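Clireck Wenside 464 Semi-Hollow Electric Bass

Stock code: 464-SB
Availability: in stock
Finish: Smoke Burst, Natural Satin, Black

Overview

The Wenside 464 is a four-string, short-scale semi-hollow bass with a set neck and a full-length centre block. It is intended for players who want the quick decay and rounded low end of a hollow instrument and need to play at stage volume without feedback. The 464 replaces the earlier Wenside bass, which had a bolt-on neck and a single pickup.

Body and neck

The top, back and sides are pressed from laminated maple. A spruce block runs from the neck joint to the end pin and is chambered behind the bridge to reduce weight. Two f-holes are cut through the top and bound in cream. The body edge carries the same binding, front and back.

The neck is three-piece mahogany with a shallow C profile. It is glued into the body at the 17th fret, which leaves the upper register clear on the treble side. The fingerboard is rosewood with a 12" radius, 20 medium frets and small dot markers. A two-way truss rod is adjusted at the headstock with the 4 mm key supplied. The nut is bone, 40 mm wide, cut for the factory string gauge. If heavier strings are fitted, the slots will need opening slightly.

Pickups and controls

Two Bimier humbucking pickups are fitted, one close to the neck and one midway between neck and bridge. The neck pickup is wound lower and uses Alnico II magnets. The middle pickup uses Alnico V and has a firmer attack with more upper midrange. Both are wax potted and mounted in metal surrounds, with height adjustment at each end.

Controls are one volume and one tone for each pickup, with a three-way selector on the upper bout. The volume pots are wired independently, so either pickup can be turned down in the middle position without muting the other. The circuit is passive and no battery is required.

A push-pull switch on the neck tone control puts the neck pickup coils in parallel. Output drops a little and the sound is clearer - useful with flatwound strings, or when recording straight into a desk.

Hardware

The bridge is a two-point type with individually adjustable saddles for height and intonation. It can be strung through the tailpiece or top loaded. The tuners are open-gear with a 20:1 ratio and turn in the traditional direction. All metal parts are nickel plated. Strap buttons are on the upper heel and the lower bout, and accept most common strap locks without drilling.

Specification

Body: laminated maple, semi-hollow, spruce centre block
Neck: three-piece mahogany, set
Fingerboard: rosewood, 12" radius
Scale length: 30.5"
Frets: 20, medium
Nut: bone, 40 mm
Pickups: Bimier humbucker (neck), Bimier humbucker (middle)
Controls: two volume, two tone with push-pull, three-way selector
Bridge: two-point, four saddles
Hardware finish: nickel
Factory strings: nickel roundwound, short scale, .045 to .105
Output: 6.35 mm mono jack, side mounted

Production and serial numbers

The current run is limited to 2,000 instruments, of which 300 are left-handed. Serial numbers are stamped on the back of the headstock and repeated on the label inside the bass-side f-hole. The Natural Satin finish was added in May and is not offered left-handed.

Set-up

Each bass is set up before dispatch with 2.0 mm of clearance under the G string at the 12th fret and 2.4 mm under the E. Neck relief is set to 0.3 mm. A semi-hollow body responds to changes in humidity more quickly than a solid one, so allow the instrument to stand in its closed case for a day after delivery before making any adjustment.
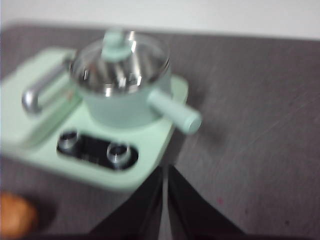

Case and accessories

The 464 is supplied in a Lương hard case with a plush lining and a compartment for a strap and lead. The case is shaped for this body and will not take a long-scale bass. Also included are the truss rod key, a saddle key and a printed wiring diagram.

Optional items, ordered separately:

Lương padded gig bag, short scale
Bimier flatwound string set, .050 to .105
Wenside leather strap, black or tan
Replacement bone nut, uncut

Price and delivery

The 464 costs £195 more in left-handed form. Prices for each finish are shown at checkout and include the hard case. Delivery within the UK is by tracked courier and a signature is required.

Warranty

Clireck covers the neck, body and electronics against faults in materials and manufacture for two years from the date of purchase. Strings, fret wear and damage to the finish are excluded. Changing the pickups does not affect cover on the woodwork, provided the body has not been routed. Keep the original receipt and quote the serial number with any claim.

Page updated: Thursday, December 12, 2024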